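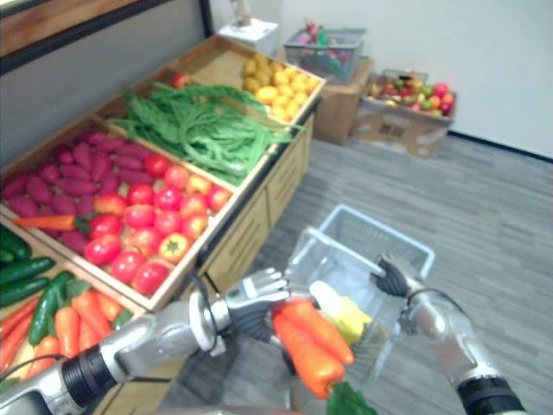 **Bart Hermans**
*Redactor de Consumo y Comercio*

3 de enero de 2019. La cadena de fruterías Pimavon abrirá en marzo dos tiendas de barrio en los antiguos locales de Goossens, cerrados desde el verano pasado. La empresa confirmó ayer la firma del alquiler, con una duración inicial de tres años.

El mayor de los locales tiene 828 metros cuadrados y conservará la entrada por la calle del mercado. El otro, más pequeño, se dedicará sobre todo a fruta y verdura a granel. Las zanahorias, los puerros y las remolachas se venderán con hojas y por manojos, como ya se hace en las demás tiendas de la cadena.

El suministro correrá a cargo de la cooperativa Pakum, que entregará el género cada mañana antes de la apertura. Pimavon no ha comunicado los precios ni el número de empleados.

Las obras de reforma, adjudicadas a Clisen, empezarán este mes. El ayuntamiento tiene pendiente todavía la licencia para la zona de carga y descarga, que los comerciantes vecinos han pedido limitar a las primeras horas del día.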